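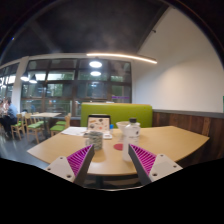 Gripper group moves to the cafe tables

The student gripper group has outgrown its corner of the Skandville lab, so for the rest of the term you'll find them at the cafe tables, usually with a laptop open and somebody's mug in the way. Ho-yin Tseng, who started the group last September with a box of spare screws and a great deal of patience, says the mugs are welcome. The whole idea of the Skatero project is to gather hand-guided examples of ordinary table jobs, and an ordinary table has papers and coasters on it.
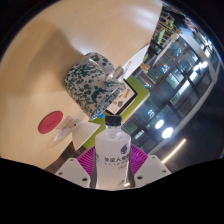 Bottles are the job this month. Each member takes a turn with the hand-held gripper and records 10 grasps before passing it along, and the group would love to have 100 good ones saved before the Plititen meet. Zeyu Shen has been fussing over the ribbed magenta fingers (we say that with affection!) and would like everyone to slow down on the approach – a gentle squeeze near the bottom of the bottle is plenty.

There are 17 students signed up now, and new faces are very welcome, whether or not you've ever held a screwdriver. Come by after lunch on Thursdays, or leave your name at the Lau desk and Ho-yin will write back to you.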